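Accueil > Offres et appels > Appels à participation > Rangement de table et petits contenants

Appel à participants - étude sur le rangement d'objets de table
Référence : 469

Rotier recherche des personnes adultes pour une étude portant sur le rangement d'objets domestiques courants sur une surface de travail. L'étude est conduite dans les locaux de Zistbridge. Elle vise à établir l'ordre dans lequel les participants prennent les objets, la manière dont ils les orientent et l'emplacement final qu'ils leur attribuent.

Objets et poste de travail

Le poste comprend une grande table recouverte d'un tapis brun mat. Les objets sont de petite taille et d'usage courant : gobelets en plastique, boîtes à couvercle, contenants divers. Aucun objet n'est en verre. Aucun ne contient de liquide ni de denrée alimentaire.
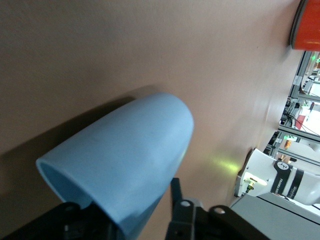
Les gobelets sont présentés debout, retournés ou couchés selon la série. La consigne précise l'orientation attendue en fin de séquence, jamais la façon de saisir l'objet. Les contenants à couvercle sont traités dans une série distincte : fermeture, déplacement, puis mise en place dans la zone indiquée.

Déroulement

Chaque participant effectue 3 séances. Une séance comporte une lecture de la consigne, une série d'essai non comptabilisée et les séries principales, séparées par des pauses. Le travail se fait assis ou debout, au choix, mais la position retenue à la première séance est conservée pour les suivantes. Un court questionnaire écrit est rempli à la fin de chaque séance.

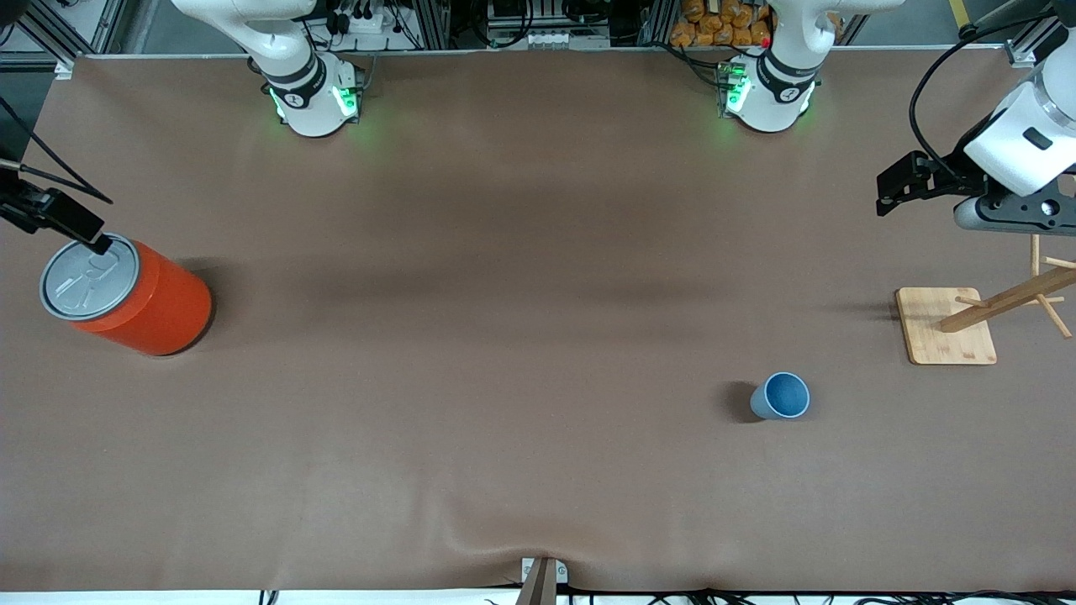 Vue générale de la table et de son tapis brun, avec un contenant rouge à couvercle gris.

Profil recherché

- Être majeur.
- Lire et comprendre une consigne écrite en français.
- Pouvoir saisir et déplacer des objets légers avec l'une ou l'autre main.
- Distinguer les couleurs usuelles, avec ou sans correction.
- Être disponible pour la totalité des séances.

Les gauchers sont acceptés et leur candidature est encouragée, le groupe actuel étant majoritairement droitier. Aucune expérience en logistique, en conditionnement ou en restauration n'est requise. Les personnes ayant participé à l'étude Harnum en janvier ne peuvent pas être retenues, les consignes étant en partie identiques.

Indemnisation

Une indemnité forfaitaire est versée par virement après la dernière séance. Les frais de transport en commun sont remboursés sur présentation des justificatifs. Une séance interrompue par le participant n'est pas reprogrammée, sauf motif médical.

Données

Les réponses aux questionnaires sont enregistrées sous un numéro individuel. La liste de correspondance est conservée séparément. Tout participant peut se retirer à tout moment, par simple message écrit.

Candidature

Adresser un courrier à Carmela Negri, Rotier, bureau 994, en indiquant la référence de l'appel, la main dominante et les demi-journées de disponibilité. Ne pas joindre de CV. Date limite de réception : 28 février 2019. Les candidatures incomplètes ne sont pas traitées - une réponse est envoyée à toutes les autres.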